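I stopped taking the car to work in June. The Honda still runs fine, but the clinic is on the far side of Jirkport and the parking garage there raised its monthly rate again, to $174. The bus pass costs less than half of that, and the number 7 stops two blocks from my apartment.

The ride takes longer. By car I was at the staff door in 20 minutes. By bus it is closer to 45, and more if it rains, when everyone gets on at the school stop with wet umbrellas. I leave at 6:10 in the morning and I usually get a seat. On the way home I usually don't.

What I did not expect was how much I would read. I finished two library books in the first month, both long. The second was 1,068 pages, a family saga that Sayaka Nakajima from the front desk had been pushing on me for a year. She was right about the first half. The second half has too many weddings.

I keep my place with a bus transfer and I put the book in my bag one stop early. The first week I missed my stop twice and had to walk back past the lumber yard.
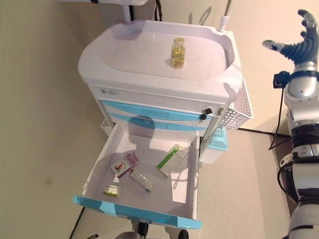
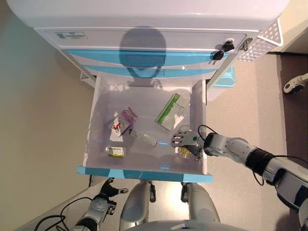
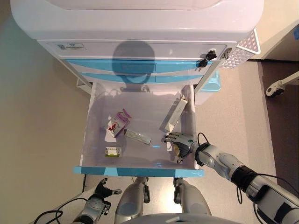

Do I still need the car? For groceries, mostly, and to visit my mother, who lives where the buses quit at six. I drive it on weekends and let it sit otherwise.

Kiyoshi Hosoda, who used to ride in with me, switched to a bike. He bought a rain cape and a rear rack and he gets there before I do. I tried his route once on a borrowed bike. The hill after the bridge is steep and there is no shoulder, so I went back to the bus.

A few practical notes if you ride the same line. The back seats over the engine are warm, good in winter and bad now. The ticket machine at the transfer station does not take coins. The 5:15 going home is always packed, and the 5:35 has room as far as the library.

I have the next book on hold. Sayaka says it is shorter.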